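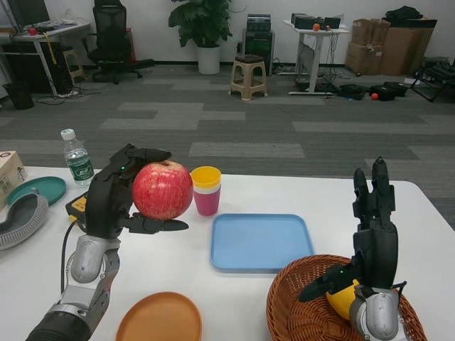

The orchard cooperative at Bumcombe stopped spraying synthetic fungicide 11 years ago, and its manager says the soil took longer to recover than the books did. "We lost money for two seasons," she said. "The ground needed five."

The group now farms 2,414 acres between Bumcombe and Plurncombe. Clover is sown between the rows and mowed in June. 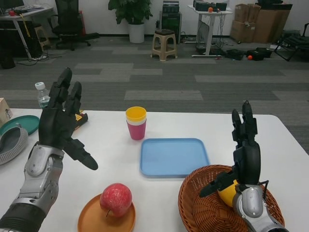
Compost comes from Mertens, a dairy down the road, and goes on in the fall. "In a dry year you see the difference by July," she said. "The older blocks hold water. The new ones we still have to irrigate."

Scab remains the main problem. Nearly 63 percent of the trees are resistant varieties, and she wants the rest replanted as money allows. 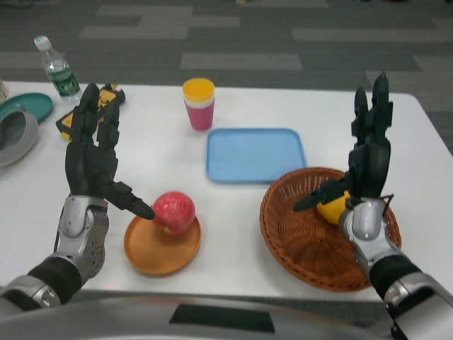 Vosumus, which buys most of the crop, said it would take more fruit if growers could store it past March. She said a second cold room is planned at Plurncombe, but the power line has to be upgraded first.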